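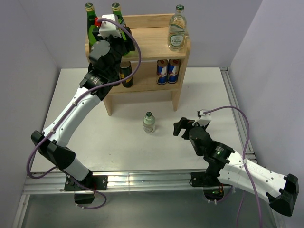 Clindstead Shared Automation Lab – Equipment Planning

Progress report for Oi-ling Chiu, Miltari Fund
Covering the period through the end of September

Hi Oi-ling,

You asked for a shorter report this time, so I'm going to skip the history and go straight to the money and what we want to do with the rest of it. The quick version is that we're under budget, one order is late, and I'd like your okay to move some of the spare parts money into grippers before we commit to a second bench. Details below, and the line-by-line sheet is in the shared folder if you like that sort of thing (I do).

What we've been working on

The bench has been on shelf work the whole period. We put drinks on a little wooden shelf, we move them off it, we put them back. We picked drinks on purpose when we wrote the proposal, and I'm even happier with that choice now. Glass bottles and cans come in lots of shapes, they're cheap to replace, and you can send someone down the street for more when you run out. Kuo-hua Hsu keeps the grocery receipts in an envelope taped inside the cabinet door, and the whole period's worth came to less than one replacement cable!

The thing I most wanted to learn before spending the big money was whether we need better arms or better hands. Going in, I'd have bet on arms. Now I'd say hands, pretty firmly. When Yi-chun Liao and I went back through the session notes, most of the entries marked "redo" were about the grip: a bottle turning a little as the fingers closed, or a can ending up lower in the fingers than we wanted. Very few were about reach. The arms get everywhere on that shelf that we've asked them to go.

The fingers also take a beating. Glass is hard on them, and you can see scuffing on the pads, plus a light-colored chip on the edge of one tip. I hadn't budgeted for fingers as something that gets used up. I should have, and the revised plan does.
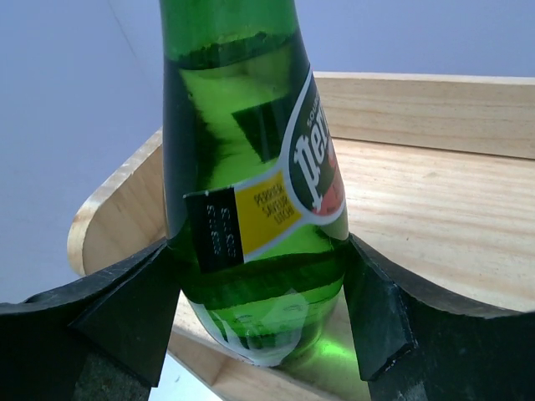
Where the money has gone

Spending is lower than planned. The big reason is that we haven't bought the second bench yet, so please don't read it as us being thrifty. The smaller purchases came in like this:

Finger sets, first batch: $568, including shipping. A little over what I'd penciled in, but the quote we'd used was an old one.

Cable guides and ties: around $90. We have long cables running from the grippers back past the rail, and they hang down below it. Mohandas Unnithan has been after me about this since spring and he's right. The guides are in a box on my desk waiting for a quiet day.

Shelf units: $0. Yi-chun had wood left over from something else and we used that. I've still put a small line in for next period, so we can try a taller one.

Drinks: petty cash, see envelope.

The late order is the set of softer finger pads from Naliven. We were quoted 2 weeks and it's been 7. I've talked to them twice and they've been perfectly nice about it, but I don't have a ship date. They haven't charged us yet, so the money is still sitting there. If nothing has moved by next Wednesday I'm going to ask for your blessing to cancel and go with the second quote, which is in the folder under the tab called "pads B". It costs a bit more per pair and has a much shorter lead time.

What we'd like to change

The original plan had us buying a whole second bench next, with rail, arms, grippers, walls, the lot. I'd still like to get there. But I'd rather fix the gripper question on one bench than buy the same problem twice, so here's the order I'm proposing:

First, two different gripper styles to try on the existing arms, one at a time, on the same shelf and the same drinks. Mohandas has a shortlist. He wants a wider opening on at least one of them.

Second, a proper stock of spare fingers, with a reorder level, so we're not waiting on one supplier again. Hsiu-ying Lu in purchasing has offered to set this up as a standing order – much less paperwork for everybody.

Third, the second bench, ordered only after we've picked a gripper. That pushes it back by a couple of months compared with the proposal.

The total doesn't change. It's the same pot, and I'm moving the unspent travel line and part of spare parts into the gripper trials. Nothing comes out of staff time.

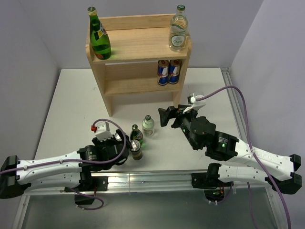 Current bench: shelf at the back, both arms on the front rail.

Kuo-hua has been keeping the mixed setups going, with bottles and cans on the shelf and more of them out on the table in front. Those are what I'd use for the gripper trials. A tall bottle next to a short can asks for two pretty different approaches, and the setup has to stay the same from one gripper to the next or we'll just end up arguing about it later. For each gripper we'd do 200 pickups, spread over several days and split between glass and cans. Yi-chun wrote up the test sheet and it fits on one page, which I insisted on.

We're also including bottles lying flat on the table. The proposal only covered upright ones. Lying down is a different job (a round thing on a smooth white surface, and it would love to roll), and I'd like to know how each gripper handles it before we spend bench money. I don't have results worth reporting on that yet.
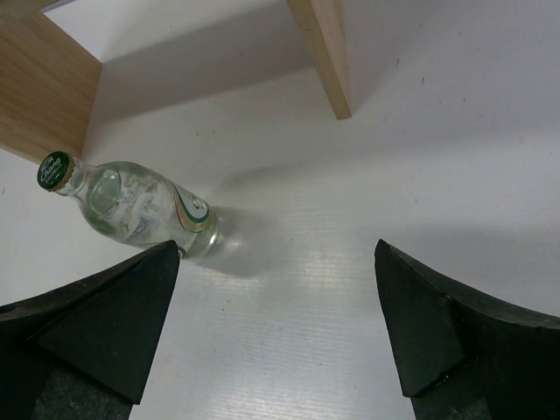
Clear bottle on its side, one of the positions we're adding to the trials.

Things I'm a bit worried about

Lead times, mostly. If the gripper vendors are as slow as the pads have been, the second bench slides again, and then we run into the room move in the new building. Facilities has promised us space with the right power but I haven't seen a drawing. I'd feel better with one in hand before we order rail.

Storage is the other one. We're keeping spares, tools and drinks in one cabinet. I've asked for a second, no cost to the grant.

What I need from you

An okay on the reordering above, by email is fine. And a yes or no on switching pad suppliers if Naliven can't give me a date. Kuo-hua can walk you through the sheet by phone if the tabs don't make sense, mornings are best for him. I'm in most afternoons after 2:30.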